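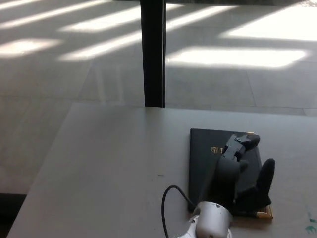
**Does the Zatix gripper need a new calibration every time it comes off the wrist?**

Only if the mounting ring was turned or the finger pads were changed. If it goes back on in the same position, run the short zero routine and carry on.

---

**Ticket 3943 – Gripper reports "object held" before the fingers close**
Opened by: Karla Arellano
Assigned to: Jarosław Sadowski
Opened: December 12, 2020
Related: 3789 (Piker gripper, slow release)
Status: open, workaround in place

**Problem**

We are comparing the Zatix and the Piker on the same arm before Lanau places its order. The task is lifting flat things off a table: hardcover books, folders, thin boxes. The Piker has its own trouble with release (see 3789) but its hold signal is right. The Zatix sends "object held" early on books. The arm then starts its lift with the fingers still moving, and the book stays on the table or comes up by one corner.

Boxes are fine. Folders are mixed.

**Setup**

- Controller: Ait Brahim, same unit for both grippers
- Finger pads: the rounded ones that shipped with the gripper
- Force limit: default
- Approach: from the front of the table, fingers straddling the book
- Test object: dark hardcover with gilded page edges, lying flat and at a slight angle to the table

**Log**

*Karla:* Ran the book pick 6 times with default settings. Early signal on four of them. Swapped the gripper cable for the spare and got the same result, so I put the original back.

*Jarosław:* Please send the raw current trace from one bad run. Also check which hold threshold the controller has loaded. The Piker profile uses a different one and the controller doesn't always switch when you change tools.

*Karla:* Trace attached to the ticket. Threshold reads 482, and the profile name on the screen says Zatix.

*Jarosław:* 482 is the Piker value. The name changed and the numbers didn't. Delete both profiles, restart the controller, and load the Zatix one first.

*Karla:* Done. The threshold is now the Zatix default. Boxes and folders are good. The book still gives an early signal now and then, mostly when one finger touches the cover before the other gets to the side.

*Jarosław:* That matches the trace. There is a short current spike at first contact and the controller takes it as a grip. Set the hold delay one step longer and try again with the book square to the table, then at an angle.

*Karla:* Square: no early signals. Angled: one, and the lift was still good. Cycle time is a little longer – I can live with it for the comparison, but it should go in the notes to Lanau.

**Workaround**

1. Delete both gripper profiles after a tool change.
2. Restart the controller.
3. Load the profile for the mounted gripper and read the threshold value, not only the name.
4. For books, set the hold delay one step above default.

**Still to do**

- Jarosław to report the profile bug to Ait Brahim with the trace
- Karla to repeat the angled book test on the Piker with the same delay
- Ask Zatix if flat finger pads are available for this model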